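Two-arm mug job, build notes, October
Stundville shared workshop / dining table

Started 14:10. Goal for this round is unchanged: pick up two mugs by the handles, one per arm, and set them on the shelf without touching the neighbors. Left arm now has the new wrist plate. Right arm still on the old one, with the shim. Arms stay on the workshop bench until the wrist plates match. Grasp reference is by hand at the table and the shelf. 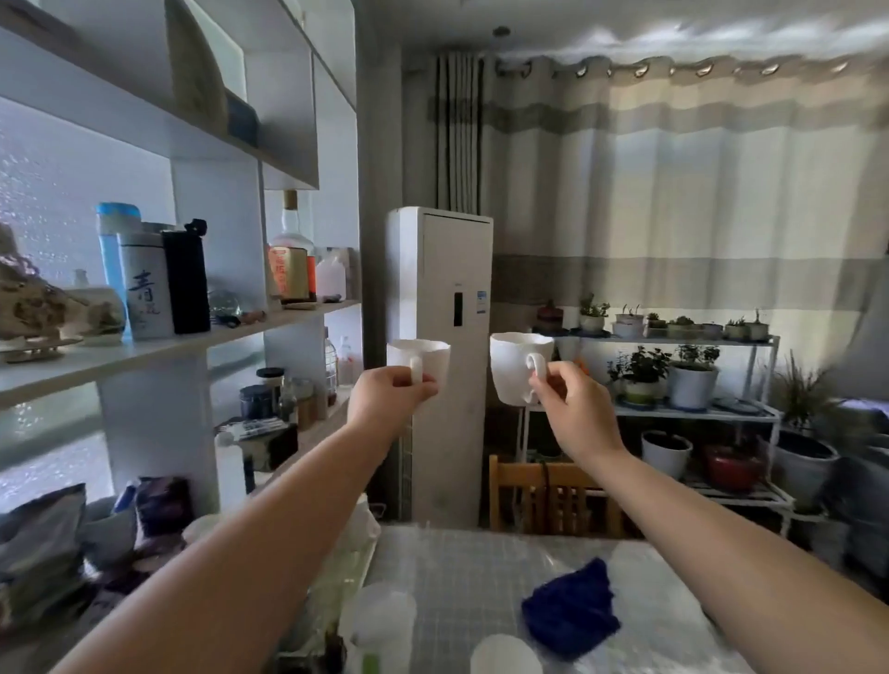

Miłosz Cieślak
Mechanics and fixtures, Stundville

Handle grasp first. Bowl-of-the-mug grasp was dropped last month after Mahfuz measured the opening we would need, and the Etell fingers do not open that far with the pads on. On the handle, finger and thumb are enough as long as the mug is not allowed to swing. The bench gripper lets it swing. Wider pad on the lower finger is printed, not fitted.

Pad travel limit set to 70 mm. Wrist roll limited in software until the cable clip is redone. Aleksandra wants the limit in the Lã config file and not in the motion script. Agreed, moved it.

Left and right are to close in the same control tick. Log from the bench says the right closes 5 ticks late. Checked the connector, checked the supply, swapped the driver boards. The delay stayed with the right side, so it is upstream of the drivers. Declan suspects the bus ordering. Will reorder IDs and rerun. 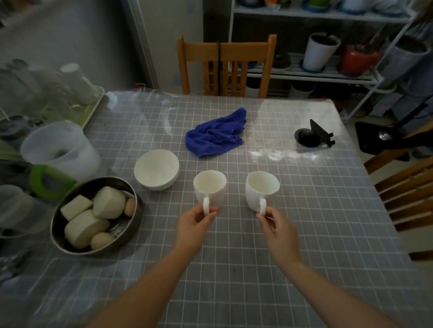 Table position, both handles toward the operator side.

With the handles toward the arms the approach is short and the wrists stay clear of each other. If one handle is turned away, the planner sends that elbow across the middle and stops on the self-collision check. For now the start condition is: handles in, mugs side by side. Turning a mug is a separate job and goes on Normunds's list.

Ready pose next. The old one parked the grippers low, and the first move was always a lift that wasted time and shook the mounts. New ready pose is raised and half closed, copied from the hand posture: both hands up at chest height, fingers loosely curled, nothing held. The same view settles the lighting question. The shelf is backlit through frosted glass and the plastic sheet on the table throws bright streaks, so the exposure cannot be left on auto. Fixed it on the table and accepted the bright shelf.
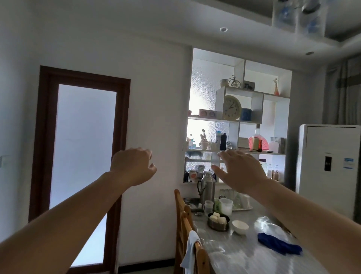 Depth data is the weak part of this build. I filtered the log and kept 2140 readings; most of the rejected ones are on clear or shiny items. Threshold change helps a little on the bench and I don't expect it to carry over. The table has a steel bowl of steamed buns and a crumpled clear bag on it, plus the tray of upside-down glasses farther back, and all except the buns are the kind of surface that gets rejected. The blue cloth should be fine. I will mask by color for the cloth and treat the tray as a solid block.

Collision block for the tray: made it 53 mm taller than the tray itself. Crude. Mahfuz to replace it with a proper mesh if the planner complains.
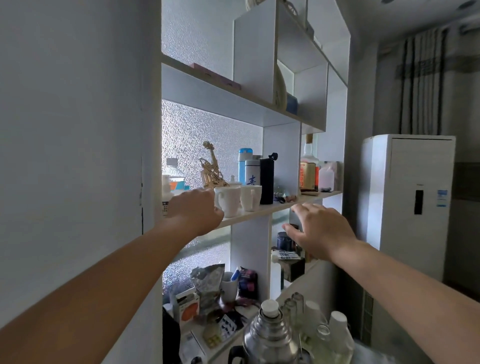 Placement tolerance needs to come down before the arms go anywhere near a shelf. Repeatability on the bench is fine in X and poor in Z, which I put down to the shim. The middle shelf is a tight target: the two white mugs stand right by the gold figurine, with a small lidded jar behind them, so overshoot in depth is as bad as overshoot sideways. One of the two has a scalloped outline and the other is plain. The model on file is a plain cylinder with a handle, so the clearance for the scalloped one has to be measured at its widest point.

Zellbridge wrist plate for the right arm is ordered. Until it comes, no shelf work with the right arm, only table.

To do:
Reorder bus IDs, rerun close test (Declan)
Fit wide pad, check swing (me)
Mug turning, handle away case (Normunds)
Remove old ready pose from the repo (Aleksandra)
Redo cable clip, then lift the roll limit (me)

Stopped 17:40. Supply off, arms parked in the new ready pose.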